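Skendora Court Tennis Net

The Skendora is a full-size doubles net for club and tournament courts. It replaces our older Amadi net and fits the same posts. The top five rows are double braided, where most of the wear happens, and the headband is stitched in four rows. Centre strap and side dowels are included.

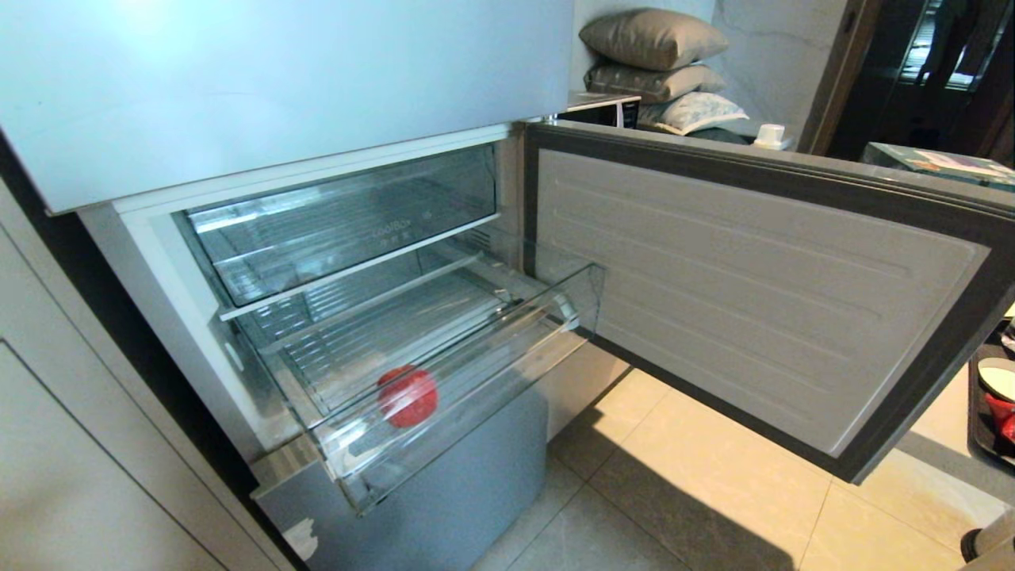

Irkstead, 9 August 2026

The Skendora is now in stock in black and dark green. It was used on all courts at the Skonesbridge Open last December, where head groundsman Yakubu Adeyemi had the nets up for the full draw, qualifying included. Clubs ordering for summer should allow up to 30 days for delivery - longer for custom lengths.

Price is $250 per net, with a 36 month warranty on the mesh and headband. The steel cable is covered for 2 years. 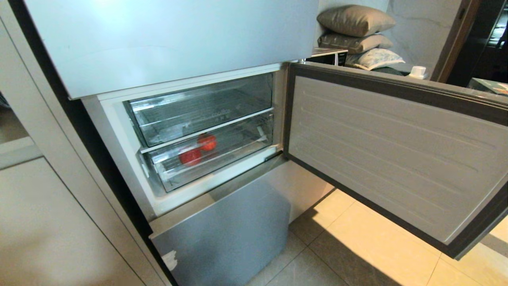 Winders and posts are sold separately. If your posts are an odd height, measure from the court surface to the top of the pulley before you order. For club pricing or spare centre straps, ask for Keegan Ngata in the court equipment office.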